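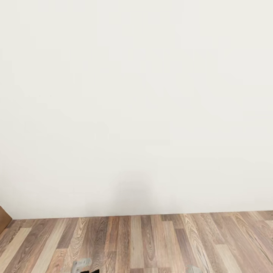 Before any machine at Pravau is allowed to lift an object, its grippers must be checked. The Korero is a two-armed household robot, and its working cell is a simulated bedroom maintained by the engineering group at Wosent. Setting up that cell occupies a good part of each working day.

The procedure was rewritten in June and now runs to 12 steps. The first concern the joints: each arm is returned to its zero position, and the fingers are opened and closed at low speed while the logged travel is compared with the maker's drawings. A model that is out by a few millimetres at the wrist will miss a thin object lying on a mattress, however well it handles a larger one. 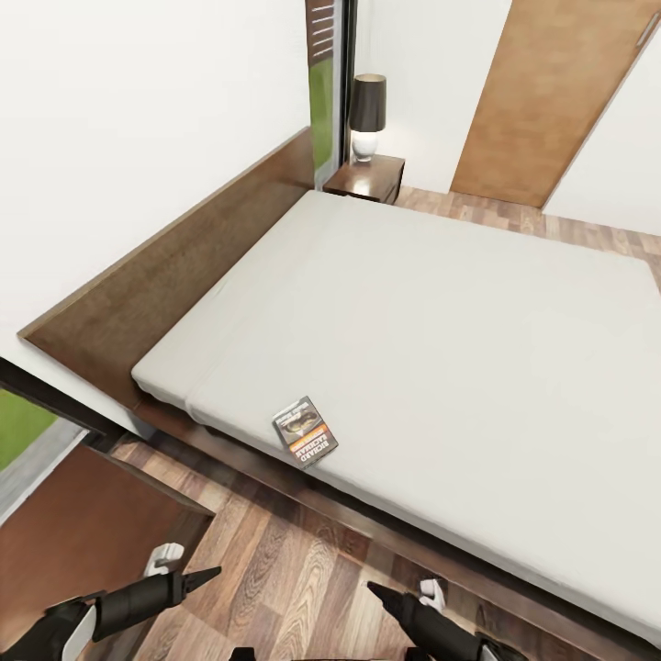

Janka Koubek would like the list to be longer. In her view the contact settings for soft surfaces deserve a step of their own, and she has asked that they be reviewed whenever the arm model changes - a request still under discussion.

Friction values are handled separately. Rubber, paper and cloth each have an entry in the cell's settings file, and every entry is signed off before a run begins. The file held 812 lines at the last count, many of them carried over from the earlier Kolář arm and due to be cleared out.
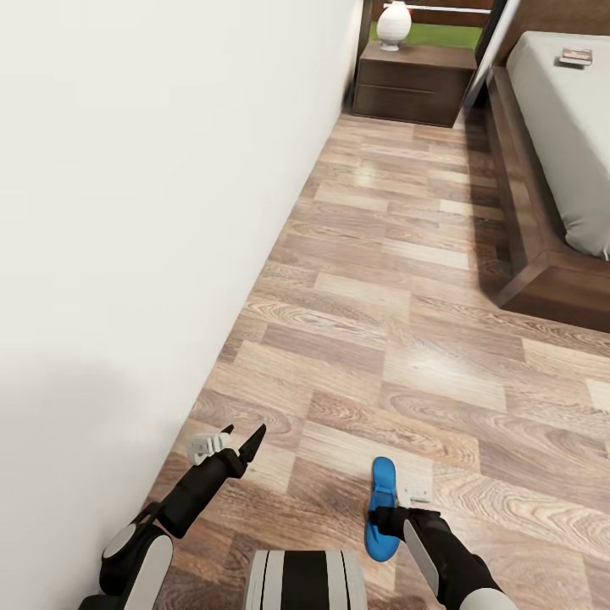
The right gripper closed on a blue flip-flop, the left open.

Faults are recorded in a plain log. Most are minor: a finger pad that sinks into a surface, or a wrist that trembles when the arm is held still. Ctibor Jelínek, responsible for upkeep, allows some 30 minutes for a repair of this type. If the fault remains, the cell is restored from the previous day's copy and the
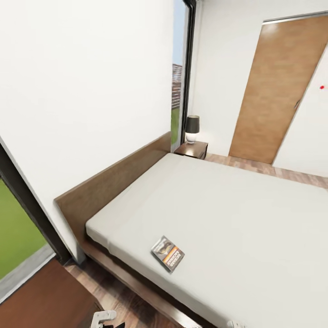
change is made again from the beginning, one setting at a time. Each restored cell must then pass nine short arm movements, carried out at half speed, before it goes back into service. The log entry stays open until a second engineer has repeated them and added a signature.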